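The Return of Apartment 514

The apartment was to be surrendered by noon on Saturday. This had been set out in the letter from the Office of Residential Affairs at Vasumdale, and repeated in a second letter which differed from the first only in its reference line. Both had been addressed to the occupant, Mrs. Priedītis, who had died in the spring. Both had been opened by her son-in-law, Yevhen Kuzmenko, who had no standing in the matter until a form was returned giving him one.

The form had been returned. He was now the Responsible Party.

The duties of a Responsible Party were described in a booklet of moderate length, and the largest part of it concerned the kitchen. Floors were to be swept. Windows were to be closed and latched. The kitchen, however, was to be "restored to the condition of ordinary readiness," and the booklet spent seven pages on what was meant. Surfaces were to be clear of residue. The sink was to be emptied, rinsed and dried. Cooking vessels that belonged to the apartment were to be returned to the stovetop, and cooking vessels that belonged to the occupant were to be removed. A new sponge was to be left on the counter for the next household.

Mr. Kuzmenko arrived on the evening before the surrender with two buckets, a roll of cloths and a bottle of Kurkex, a cleaning fluid that his mother-in-law had disliked and that the booklet required. He placed these in the hall. He then read the booklet again from the beginning, standing, with his coat on.

It should be recorded that he had known the kitchen for many years and had never cleaned it. Mrs. Priedītis did not permit guests to do so. Guests were permitted to sit on the stool by the door and to answer questions about their employment. On his first visit he had risen after the meal and carried his plate to the sink, and she had taken it from his hands without any expression and washed it herself, then washed the one beneath it, and then wiped the counter twice in the direction of the window. He had regarded this as a judgment. His wife told him in the elevator that the evening had gone very well.

He removed his coat and began with the tiles.

The white tiles were in good order. The gray lines between them had darkened near the stove, and the booklet allowed for this under the heading of reasonable use, but he did not feel that the allowance had been written for her kitchen. He worked along each course with a cloth folded over one finger. The work was slow and he found that it could not be done while thinking of other matters. At nine o'clock he had reached the end of the stove. At ten he had reached the sink, and there he stopped to change the water.

His wife telephoned and inquired about his progress. He reported that the wall was nearly complete.

"Which wall?" she said.

He said that it was the kitchen wall.

There was a silence on the line. She then said that her mother had done that wall every Friday, before the news, and that as a child she had believed everyone's mother did. She asked whether he had eaten. He said that he had, which was inaccurate, and the call was concluded.

The sink presented no difficulty. It was dark gray and did not show what it had been through. He rinsed it, dried it, and polished the faucet with the last clean corner of the cloth. Then he addressed the question of the pot.

The pot was of stainless steel. It had stood on that stove on every occasion he could remember, and in it Mrs. Priedītis had made barley soup, plum preserves, dumplings of two kinds, and on one occasion, during a failure of the boiler, enough hot water to bathe his infant daughter. The inventory of Apartment 514 listed one cooking pot, steel, large. The inventory of the occupant's effects, which his wife had prepared from memory at their own table, also listed one cooking pot, steel, large. There was one pot.

Mr. Kuzmenko consulted the booklet. It stated that in any case of doubt an item was to be presumed the property of the building, unless a receipt or other written proof could be produced. A claim could be entered with the Office for a deposit of 200, to be refunded if the claim was upheld. He considered the sum. He then opened the drawers one after another, although he had emptied them the week before, and passed his hand along the back of each.

In the last of them, flat against the wood, where the paper lining had come loose, he found a card. It was written in his mother-in-law's upright hand and was a recipe for the barley soup. It gave the quantities for a small household and then, beneath a ruled line, the quantities for a larger one. Beside the second set she had written: "for the building's pot – mine is too small."

He read this several times. It was written proof, and it was proof for the other side.

It may be asked why he did not put the card in his pocket and enter the claim regardless. He did ask himself this, and remained on the stool by the door for some while in order to do so. The Office would not have known. His wife, who had wished to have the pot more than she had wished for the clock or the good blankets, would have been glad of it. But Mrs. Priedītis had kept a borrowed pot bright for the length of her tenancy, and had noted in writing whose it was, on a card that only she would read. He did not see how he could know that and carry the thing down in the elevator.

He washed it. He washed the inside first and then the outside, and then the base, where a brown ring had formed that appeared to predate his marriage. The ring did not fully yield. He tried the Kurkex, and then he tried baking soda and patience, which was the method she would have used, and by midnight the ring was faint enough to be described as reasonable. He set the pot on the stove and turned it so that it sat square.

He slept at the apartment, on the floor of the front room, with his coat for a blanket.

The inspector from Metance, the firm that carried out surrenders on behalf of the Office, arrived in the morning before he had finished folding the cloths. She was a courteous woman with a flat case under her arm. She walked through the front room and the bedroom and made a mark for each. In the kitchen she made no mark. She ran her hand along the tiles behind the stove and looked at her palm.

"Did you engage a service?" she asked.

He said that he had not.

"It is usual to engage a service," she said. She bent and looked into the sink, and then she lifted the pot, examined the base, and put it back. "This is the original. They are almost never the original." She turned to her papers. "Was there a claim on it?"

He gave her the card. He had not planned to do so and could not afterward account for it. She read the quantities for the small household, and the quantities for the larger one, and then the note at the side. She read at the pace of a person who reads documents for a living, and when she had reached the end she began again.

"I am required to retain written proof of ownership," she said.

"I understand," said Mr. Kuzmenko.

"I am required to retain the part that constitutes the proof."

She took a small pair of scissors from her case. With considerable care she cut along the edge of the card and removed the strip on which the note was written, and this she fastened to the inventory. The remainder she returned to him. Both sets of quantities were intact.

He signed where she indicated. She signed beneath, and tore off his copy, and advised him that the keys were to be left at the front desk and that any mail would be forwarded until the end of July. At the door she paused and observed that one item was outstanding.

He went back. From the bag in the hall he took the new sponge, which was yellow, and removed its wrapper, and set it on the white counter next to the sink. It had at first been a little crooked, and he straightened it. Then he wiped the counter, although it was clean, in the direction of the window, and then he wiped it again.

The soup was made on Sunday in a pot that was too small for it. His daughter, who was now tall enough to reach the stove, was told to use the first set of quantities and used the second. A good deal of it went over the side. Mr. Kuzmenko rose after the meal to clear the plates and found that his wife had reached the sink before him. She took the plate from his hands and washed it. He sat down again.
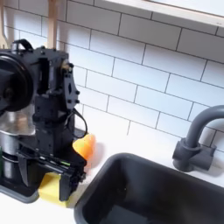

Page last changed: Saturday, 4:40 p.m.

"The Return of Apartment 514" is published here in full. Readers who wish to reprint it are asked to write to the editors beforehand and to keep the title as given.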